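Senthil had promised his wife he would clear the big brown table by supper, and he meant it, he really did, but a table like that has a way of keeping you company. He had bought it from old Ziółkowski in January, and it took two men and a good deal of bad language to get it up the stairs. 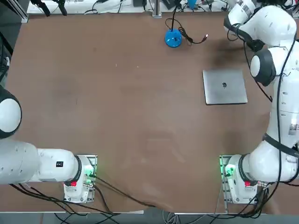 "Start with the cables," said Kumaresan, who had come over to help and had so far helped himself to tea (two cups, and the last of the biscuits). So Senthil picked up a black one and began to wind it round his hand, slowly, the way his father used to wind kite string, and before he had reached the end of it he was telling the whole story of the kite, and Kumaresan had pulled up a chair, and supper was on the stove.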